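Section 3: Folding Jeans on the Relero Table

Jeans are the heaviest thing most households fold and the least interested in cooperating. Set aside 15 minutes for your first pair. You will need three of them, and the rest can go toward composing yourself.

1. Wipe the table top and let it dry. Denim finds crumbs.

2. Empty the pockets, including the small one you have forgotten about.

3. Take the jeans by the waistband and draw them across the table, so the legs trail out flat. Keep coffee off the table for this step – a moving leg covers a lot of ground.
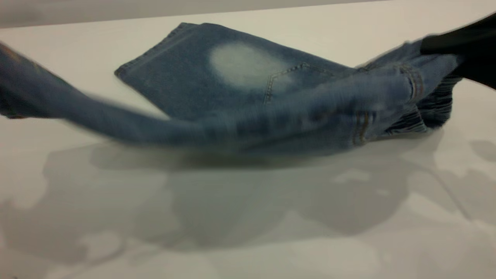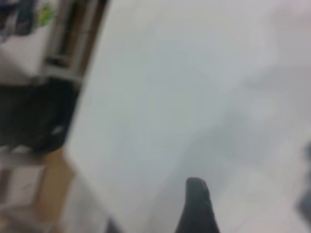 4. Lay one leg over the other, back pockets facing out. Line up the hems first and the waistband second.

5. Smooth from the waist down with a flat hand. Faded patches are part of the jeans and will not smooth out. Asmaa Tawfik in our support office has taken this call on more than one Thursday.

6. Fold the hems up to the waistband, then fold in half again.

Note: Stretch denim may creep open after step 6. Put a heavier pair on top.

Caution: Do not iron on the table top. For Enia ironing covers, see Section 5.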